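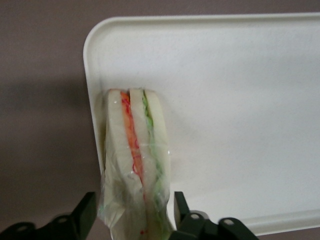
Wrist view, sandwich and tray, teleop set

Posted 30 May 2022 by Nesrin Çetinkaya
Filed under: List archive > Teaching by demonstration > Food handling

Re: wrapped sandwiches, how many demos before you stop?

Hi all,

Quick one between sessions so forgive the state of it. Marius asked the below and I've only now got a minute.

> On the grasp itself: we are at 496 demos by remote control on the packing
> task and the policy still dithers over anything in film. Boxes fine, pots
> fine. With a wrapped sandwich it comes down, stops a bit short, goes up,
> comes down again. Has anyone got past this by adding demos, or is it the
> way we are driving? Mercedes thinks it's us. Also do you show it by hand
> or on the leader arm?
>
> Marius Stoica

Mercedes is right I'm afraid. We had the same dither and more demos made it worse, if anything. Went back and watched a pile of ours at half speed. Every operator pauses just above the bread to check the fingers are either side. Perfectly sensible thing for a person to do. But the pause goes in the data along with everything else and the arm learns to hover.

What we changed:

Decide where you're gripping before you start recording. Then go down in one move, close, lift. If you miss, bin it and start again, don't fix it mid-run. (We do keep a seperate folder of recoveries but those are recorded on purpose, starting from a bad pose.)

Operators drive from the wrist view only. Giuliana had been standing up to look over the top of the screen, so her demos used things the policy never gets to see. They looked lovely. Useless.

Fingers on the flat sides of the wedge. If the cut side with the layers is showing between the fingers you're lined up about right. Grip across the bread and not the loose fold of film, the fold bunches up and the gripper thinks it has something.

Glare. The film shines and the shine moves when the arm does. We shifted the lamp between batches so it can't lean on one bright spot. White tray doesn't help, pale bread on pale plastic, but the customer's trays are white so white it is.

Gripper closing: we capped the speed on the leader side. Trigger on the Puma handset is basically on or off for most people and you get squashed bread in half the takes. With the cap on it's slower but the width curve comes out smooth and you can learn from it.

By hand or leader arm, we do both. By hand for the approach if it's a new item, 6 runs or so to get the shape of the move, then everything that counts goes on the leader. Holding the arm puts your sleeve in the wrist camera, and you can't feel how hard the fingers are closing anyway. Maritza disagrees and will no doubt say so.

Numbers as you'll ask. Old set was 2,163 demos, all operators mixed. We threw most of it out and re-recorded with two people who drive alike. Much smaller set, the hover has nearly gone. Still get it on the tuna ones, no idea why, might be the label.

Not tried the Imatance wrapper for filtering pauses automaticaly. If anybody has, does it cut the real waits as well? We need the one after closing.

Got to run, arm's homing

Nesrin

Related threads
Leader arm drift after a long session (Cledeo build)
Throwing away demos: how strict are you?
Rilosport finger pads, soft or hard for bread
Anyone logging gripper width at full rate?
Kinaesthetic teaching and sleeves in shot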